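4. Course setting and recording procedure

4.1 Participants and schedule

The material comes from a one-term laboratory course at the Rungrueang Institute, taken by 29 students in their second year. None had worked with a two-arm system before enrolling, though most had passed an introductory course on control. The students worked in pairs, with one group of three, and kept the same partner for the whole term. Groups were formed by the teaching staff from the timetable alone, without regard to marks or earlier experience.

Each group was given a fixed slot at the workcell and was expected to prepare its task list in advance. Preparation was checked by the laboratory assistant, S. Kadlec, who signed off the list before the arms were powered. A group that arrived without a signed list could use the slot for replay and annotation but could not record. This rule was introduced in January, after several slots had been spent deciding what to pick up.

Recording for the study closed on 22 February 2024. Episodes made after that point belong to the assessed project and are not used in any of the results below.

4.2 Workcell

The workcell, named Skastier by the students who assembled it, consists of two arms mounted at opposite sides of a shared wooden work surface. Both arms end in parallel grippers, and their working volumes overlap over the central part of the surface. The overlap is where the transfer tasks take place, and it is also where nearly all contacts between the arms were logged. No physical stop separates the two volumes. A software limit in the Billow controller slows both arms when the distance between the tool centre points falls below a set threshold, and stops them at a second, smaller threshold. Students could lower the first threshold but not the second.

The fingers carry ridged pads. Smooth pads were tried in the first week and dropped when thin-walled objects slid during lifting. The ridged type holds a container wall or a fabric bundle at lower closing force, at the price of a less certain final pose: an object may settle against one ridge or the next, and the resulting offset is passed on to the receiving gripper. We return to this offset in Section 5.3.

The objects were deliberately mixed in stiffness, size and surface, and were left on the work surface between episodes, so that a task on one object was generally carried out with others close by. Figure 1 gives the general arrangement, with one gripper holding a translucent plastic container and the other held open towards it.

Figure 1. The shared work surface from the fixed camera, with both arms over the central area.

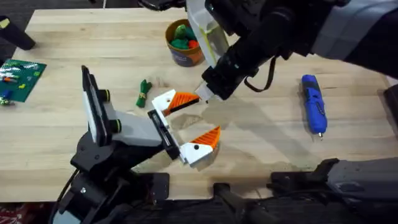

Clutter was not standardised. An earlier version of the course had used marked positions for every object, and the policies trained on those recordings failed as soon as an item was moved. In the present version, groups were asked only to leave the receiving arm a free approach and to keep the tallest objects away from the base joints. The staff did not reset the surface between groups. As a result, the starting state of one group's first episode is in most cases the end state of the previous group's last, and the order of the slots has to be respected when the data are split for training and testing. We split by group and not by episode for this reason.

4.3 Tasks

Four kinds of task were set. In the first, a single arm picks up an object and places it elsewhere on the surface, and the other arm is parked. In the second, one arm holds an object steady while its partner acts on it. The third is a transfer: the giving arm lifts the object, presents it in the overlap, and releases it once the receiving gripper has closed. The fourth is free, and groups proposed their own.

Transfers were by far the most demanding to demonstrate. The difficulty lies in the short interval during which both grippers hold the object and any difference in commanded position is taken up by the object itself. With a soft item the difference is absorbed. With a rigid container it appears as a load on the wrist joints, and on two occasions it was large enough to trip the current limit. Groups were taught to pause before release, to check the load display, and to open the giving gripper in one step. Half-open release, which several students found more natural, led to snagging on the pads and was marked down.

The tied bundle was used for the first practice transfers. It tolerates a poor grasp, has a visible middle, and can be taken from either end. A. Salinas, who supervised the practice sessions, required each group to complete a series of uninterrupted transfers with the bundle before moving on to rigid objects. The series length was raised once during the term, and groups that had already passed were not asked to repeat it.

4.4 Cameras and logging

A fixed camera views the whole work surface, and further cameras are mounted at the wrists. Images are stored together with joint positions, gripper opening and commanded velocity in a common log written by Ciltance, a small recorder developed for the course by M. Gilbert. The recorder stamps each stream on arrival. It does not correct for exposure delay, so the wrist images lag the joint positions by a small amount which differs between cameras. The lag was measured at the start of each slot by tapping the surface with a closed gripper and aligning the contact in the two streams. Where the tap was missed, the value from the preceding slot was used.

The wrist view is of most use in the last part of an approach, when the fingers and the target are both inside it. It is of least use during transfer, when the other arm fills much of the background and the held object hides the rest. Several groups reported that they had stopped watching the wrist display altogether in the second half of a transfer and relied on direct sight. The recorded policies cannot do so, and this mismatch between what the demonstrator used and what the policy receives is, in our opinion, the main weakness of the data set. Figure 2 is a wrist view with the jaws closed; part of the opposite gripper appears at the lower left and the tied bundle lies free on the wood.

Figure 2. Wrist camera view, gripper closed.
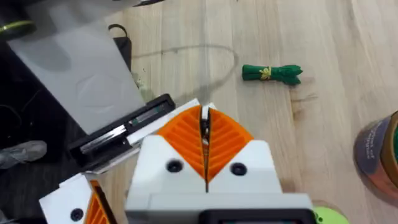

Wrist images were kept at their original orientation. Rotating them to match the fixed view was considered, and N. Hamel prepared a rotated copy for one group's recordings, but the training runs showed no clear gain and the step was left out. Shadows were likewise left untreated. The lighting in the room changes over the day, and cables above the surface cast moving shadows that a simple background subtraction takes for objects. Groups working with such a subtraction in their own projects were warned of this at the first session and several discovered it again later.

4.5 Episode selection

The groups recorded 3615 episodes in total. An episode was kept if it had a complete joint record, images from all cameras, a task label entered by the group, and an end state that agreed with the label. After this check 2369 episodes remained. The most common ground for removal was a missing or late label. Dropped wrist images came next, usually traced to a connector that worked loose when the wrist was turned to its limit. A strain relief was fitted once the cause had been found, and later slots show far fewer losses of this kind.

End states were judged from the fixed camera by two members of staff working separately, and disagreements were settled by S. Tanguy. Failed attempts were kept when they were labelled as failures. We consider these valuable for teaching, as the replay of a failed transfer beside a successful one was the exercise that students rated most useful in the closing questionnaire. They are excluded from policy training unless stated otherwise.

One further point affects the reading of the results. Groups differed widely in how many episodes they recorded per slot, and the fast groups tended to choose single-arm tasks. The kept set is therefore weighted towards picking and placing, and the mean success rate over all episodes says little about two-arm work. In Section 5 we report each kind of task by itself and weight the groups equally within it. Free tasks are listed in the appendix with the wording used by the students.

4.6 Assessment

Marks were given for the task list, the recording log and a short written report. The success rate of the trained policy did not count towards the mark. This had been announced at the start of term, and the staff repeated it when two groups asked to discard their early recordings. Both requests were refused, and the recordings in question went through the same selection as the rest.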